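Free chest clinic in Sernstead: is a GP referral needed?
Sernstead Community Help > Health and public services

Nipon Jitpraphai
Mon 18 April
My father worked with stone dust for many years and has had a persistent cough since October. The notice in the library states that the Hestwood clinic offers breathing tests without charge, but it does not say whether a letter from the surgery is required. He is registered with a practice outside the district. May he attend, and should he bring his inhaler records?

Grolora
Yes, he can go. My uncle went and they saw him the same morning. Get there early as the car park only has 40 spaces.

Hestwood Clinic Desk
No referral is required for the breathing test. Residents of Sernstead and Sriwong may attend whichever practice they are registered with, provided that proof of address is shown. Each session is limited to 200 persons and tickets are issued from the front desk. Inhaler records should be brought where available, together with a list of past employers. Results are sent to the patient's own practice within 2 weeks. Any person who is coughing up blood, or who is short of breath at rest, should not wait for a session and should seek urgent medical care.

M. at Sriwong
Please note that the notice in the library is last year's. The new one gives the side entrance, and the X-ray is no longer done on the same day. It is booked separately by telephone.

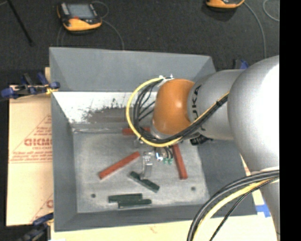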